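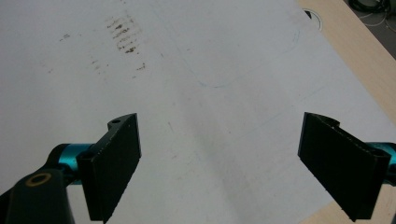
Gripper budgeting is the part of automation planning that deals with the cost of a robot's "hand" and everything it wears out. It is a small subject with a surprising amount in it, and for many workshops it is the most enjoyable part of the whole purchase, as a modest sum can open up a great range of jobs!

Scope

A gripper budget usually covers the tool itself, spare fingers, pins and threaded inserts, test objects, and a plain work surface. Finger pads are treated as consumables: their edges chip and scuff with use, and buyers normally order at least 2 spare pairs with the first tool. Hand-held grippers, worked by a person, are often bought ahead of a full arm so that tasks can be tried out cheaply.

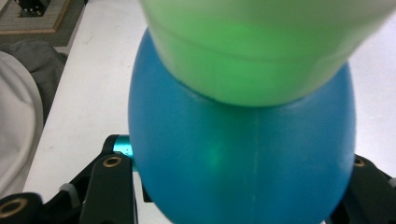
A hand-held gripper with a blue egg-shaped object between its fingers and a translucent green one resting on top.

Test objects

Smooth, rounded shapes are a favourite choice for trials. They are cheap, easy to replace and wonderfully awkward to hold, and they show up a poor pad material early on.

The Maltthorpe plan

A well-liked model comes from the Maltthorpe workshop, which set aside £1485 for its first hand-held tool, the Clalel, with £400 of that kept back for parts. The plan ran for 14 months before any arm was priced. The sister workshop at Fokthorpe later used the same split for its Avram bench, but moved the table and cabling into a separate furniture budget, a habit many planners have since picked up.

See also: Finger pad; Pilot purchase; Spares ratio

Categories: Robot grippers | Equipment planning | Workshop budgeting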